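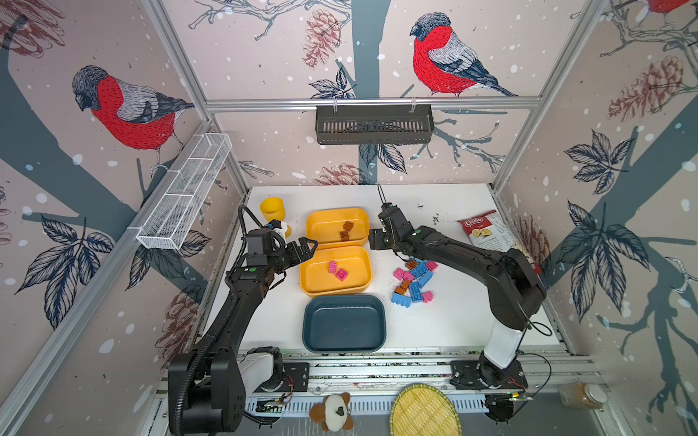 Do toy bricks need to be sorted by color? Most families would do fine with one big bin and a lid.

The storage trade would like you to think otherwise. Fortin sells a set of 6 stacking trays, one per color, and the leaflet promises "calmer play." I asked the company what calmer meant and got a second copy of the leaflet.

Marlene Zacharias has run the toy library in Molelport for seven years and owns, by her own October inventory, 3,247 bricks. She tried color trays for two months. "Pink went in with pink, brown went in with brown, and then a kid wanted to build a horse," she told me. The horse needed both. By four in the afternoon the trays were back on the shelf and the bricks were all over the table.

Zachary Sutherland disagrees. He builds model houses in Stotemside and says a shallow tray saves him almost an hour a weekend, mostly in not digging. I believe him - but he's a grown man with a plan on paper, and he buys his bricks by the color to begin with.

If you must have trays, get shallow ones and keep one empty for whatever is being built right now. Cedard's plain ones are fine. Skip the labels. A child who can't tell light blue from brown won't be able to read them, and the others can see what's in there.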